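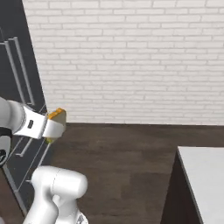

trosley_archive
The parish council of Trosley has asked for comments on the proposed care of the north wall of the old chapter house, and I have been requested to open the matter to members of this board. The present chapter house dates from the rebuilding of the priory and has served as a place of meeting and prayer since that time. The architect recommends a coat of limewash over the interior masonry, which is at present bare and uneven in color. Her preference is for a surface in which the courses remain readable, much as they do in a pale brick wall with long, thin bricks and slightly darker joints, so that the building does not lose its texture. The estimate covers 211 square yards. Comments received by 26th May will be placed before the council.

nkosi_r
Thank you for the notice. I would ask that the council consider whether limewash was ever present. The visitation records describe the chapter house as "decently whited," and I understand that phrase to refer to the walls. If so, the present bare stone is the result of later scraping and has no special claim to be kept.

Killa
I must respectfully disagree with the previous member. The phrase appears in a passage concerning the ceiling. The walls are mentioned two lines later, and only to say that they were sound. I do not believe that a decision affecting a place of worship should rest on a reading of that kind.

nkosi_r
The passage may be read either way. The transcription made for the diocese in the last century places the comma differently from the printed edition, and I am not aware that the original has been consulted on the point.

tonton_choir
Members of the choir at Tonton went through a similar process when our own chapel was limewashed. The work was done in February, against advice, and the lime did not cure well in the cold. Two bays had to be done again. I would urge the council to put the season of work into the contract. The acoustic was also altered a little, although opinion among the singers remains divided as to whether it was for the better.

Killa
Was the expense of the second coat met by the contractor or by the chapel?

tonton_choir
By the chapel. The contract was silent on temperature.

trosley_archive
The point regarding temperature will be passed to the architect. In reply to the earlier exchange, the original visitation book is held at the record office and may be seen by appointment — the entry is on folio 287. I have requested a copy of both sides of the leaf and will post the reading when it is received.

nkosi_r
I am grateful. If the entry concerns the ceiling alone, I will withdraw my remark. I would still support limewash on practical grounds, as the lower stones are shedding dust onto the benches.

Killa
On the matter of dust there is no disagreement. My concern is that limewash is applied by custom and then renewed by custom, and the mason's marks beside the east door would be covered within a generation. Could that section be left out of the work?

trosley_archive
The question of the east door has been added to the list for the council. Members who wish to comment on the marks are asked to do so in this thread, and to state whether they are writing on behalf of a parish or in a private capacity.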